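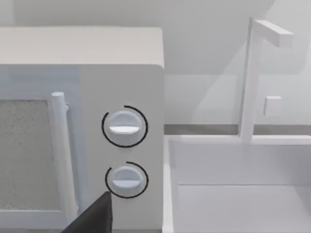 Ernő Hegedűs asks whether the clock has to be set again after every power cut, or whether the Clisard countertop oven keeps the time on its own. The oven does not store the time. Repeat steps 1 to 4 each time power is restored.

4.2 Setting the Clock

1. Close the door and make sure no program is running.
2. Press CLOCK once. The hour digits flash.
3. Turn the dial to the correct hour, then press CLOCK again.
4. Set the minutes in the same way and press START.

Note: If no key is pressed for 30 seconds, the display returns to its former state and the entry is lost.

Note: Cooking programs can be used with the clock unset. Delayed start cannot.

4.3 Child Lock

1. Hold STOP until the lock symbol appears.
2. To release the lock, hold STOP again until the symbol goes out.

Caution: The child lock blocks the keys only – it does not hold the door shut. Do not leave young children alone with the appliance.

Owners in Tesgate and Kaijage should direct service requests to the Tunumville depot, quoting form 42.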